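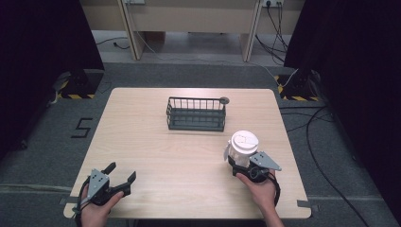
Started on the coffee corner at work today. We get through a lot of lidded takeaway cups and they end up all over the place.

Plan is simple. One wire basket on the table, cups go in the basket, table stays clear.

I like wire for this. Crumbs show, you can see what's in there, and it wipes down fast. The old cardboard tray from Prodmont went soft in February and I threw it out.

The basket was 510 at Wuyts, with shipping. More than I wanted to pay, but Esko Laitinen has had 2 of them at the Lololdale office for years and they haven't rusted.

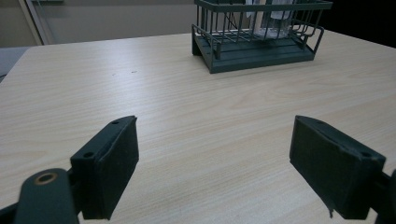 Pale wood marks easily, so no hot cups straight on the top. I wipe it with a damp cloth, along the grain, then a dry one. No spray. Spray leaves streaks you only notice when the light hits.

Limit is six cups out at a time. The rest stay in the cupboard.

Next up is a spot for the lids. They don't stack well with the cups on.

Comments

Siebe Schouten
Does the basket scratch the wood?

Godelieve Van Wijk
Felt pads underneath, I'd say.

Hussam Abu Hammour
510 for a basket. OK.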